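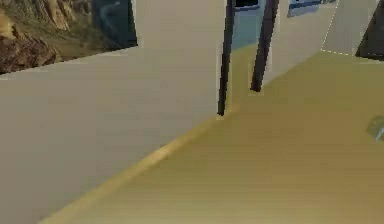
Rocks and green slopes, my favourite combination.

I have finally walked the old mill path from Clidbridge up to Feltent, and I'm still grinning! It had been on my list since last August, when Lamisi Atinga lent me her map with all the good stopping places ringed in pencil. She'd marked one stile "sit here, eat something" and I did exactly as I was told.

The first stretch follows the river and you'd think it was going to be easy. Then comes the climb, 700 feet of it, most of it through bracken - my calves are still complaining. But the skylarks! They started up as soon as I got past the last gate and they didn't stop until I was over the top.

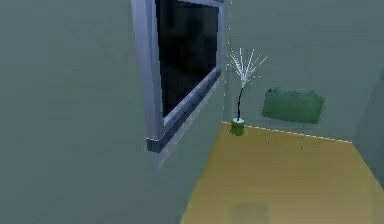

Where to stay

I had 2 nights at Helia, a small guesthouse at the Feltent end, and slept like a log. Breakfast goes on until 10, and the marmalade is made with whisky (I bought a jar, then went back for another). Ask for a packed lunch the night before, and ask for the cheese one.

If you'd like somewhere livelier, Valente down by the bridge does rooms over the café, and the number 30 bus stops right outside.

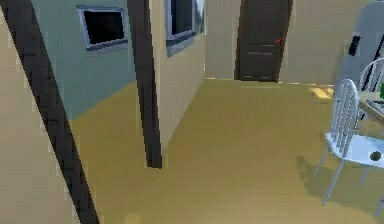
Dark posts, pale walls and a yellow floor.

Next time I want to do it the other way round, downhill to the river with tea at the end of it. Lamisi says the bluebells are best on that side, so spring it is.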